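Re: [Indlow-home] Folding laundry on a bare mattress (was: no table, no space)

Hi all, and hi Nayara,

Nayara Aguiar wrote on Sunday:
> We've just moved into the one-bedroom at Indlow and there isn't a
> table yet, only the bed, and the washer and dryer are stacked in
> the bedroom with us. I've been folding on my knees on the floor
> and I'm sick of it. Does anyone fold on the bed itself? The
> mattress is brand new and I don't want to wreck it before we've
> even slept on it. Also, what do you do with the small stuff? I
> lose washcloths like other people lose pens.
>
> Nayara

Fold on the bed! I've done it for years and I'd never go back to a table, even though I own a perfectly good one now (it's covered in mail, so there's that). A bed is wide, it's soft on the elbows, and you can spread a whole load out and see what you've got. The only thing I'm fussy about is doing it before the sheets go on. If the bed is made, I end up folding on top of the comforter, everything slides into the dips, and then I find a sock at bedtime.

My setup is boring. Basket on the floor, tight against the side of the bed near the foot end, so you're lifting things straight up and over instead of turning around every time. I keep the little things at the corner closest to the basket and leave the big open stretch of mattress for towels and shirts.

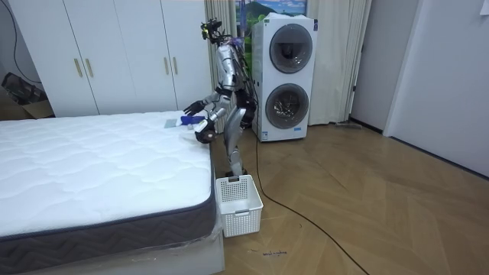

Does the quilted top snag on zippers and hooks?

It can, so close every zipper and fasten every hook before the load goes in the wash, and put an old flat sheet down if you're sorting jeans or anything with metal on it.

I got that one from Petronella Ngcobo, who pulled a long thread out of her guest mattress with a jacket zipper and still brings it up. I use a twin flat sheet that lost its fitted partner ages ago. It doesn't need to cover the whole bed, only the part you're working on.

Now, the plastic wrap. You didn't mention it, Nayara, but if your mattress is as new as you say you've probably still got some of it bunched up under there. Take it off. All of it, underneath too! I left mine on the bottom for 17 days because I didn't feel like lifting the thing, and it crackled every time I leaned over to reach a pillowcase. Get somebody to tip the mattress up from one side while you pull. Vusumuzi Baloyi and I did mine in under 8 minutes, and half of that was arguing over which way to pull.

On the washcloths. I do small stuff first, while I'm still paying attention. Lay one flat, smooth it with the side of your hand, put the next one on top, and keep going until the pile is done. Then fold them all the same way. If I leave them until last I just wad them up and shove them in the drawer. Crumpled things I don't even try to sort, I shake them out hard once and lay them down, and then decide what they are.

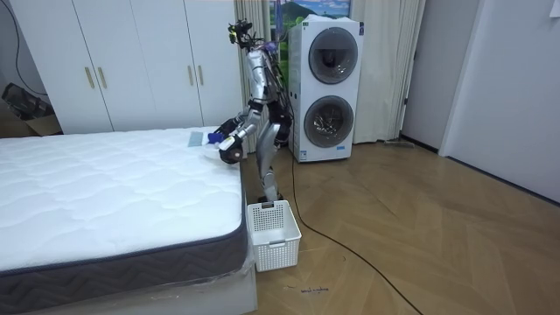 The other thing I changed was the basket. I used to have one of those tall round hampers, and everything I needed was always at the bottom with my whole arm in after it. Now I use a low plastic one with holes in the sides, a Millet, nothing fancy. When it's empty I start filling it again with the folded piles, heaviest at the bottom, and carry the lot over to the closet in one trip. It's a tight squeeze between the bed and the dryer at my place, so fewer trips matters more than you'd think.

I did try one of those Skavstead folding boards that Anathi Xaba was raving about on here in December. It's fine for T-shirts. For towels it's useless, they hang off both sides, and then you've got a board to store. Anathi, I still have yours, I haven't forgotten, I'll bring it by.

One load takes me 30 minutes if I'm watching something and a lot less if I'm not. I don't do more than 2 loads in a row anymore because the second half of the second one always gets dumped on a chair.

Nayara, if you do want a table eventually, Yaowalak Jaidee was giving away a drop-leaf one a while back. I don't know if it's gone. Might be worth writing to her off list. But try the bed for a couple of weeks first, and let me know how the washcloths go!

Somebody also asked last month about the Butunon mesh bags and whether they hold up. Mine split along the seam, so I'm back to knotting socks together.

Talk soon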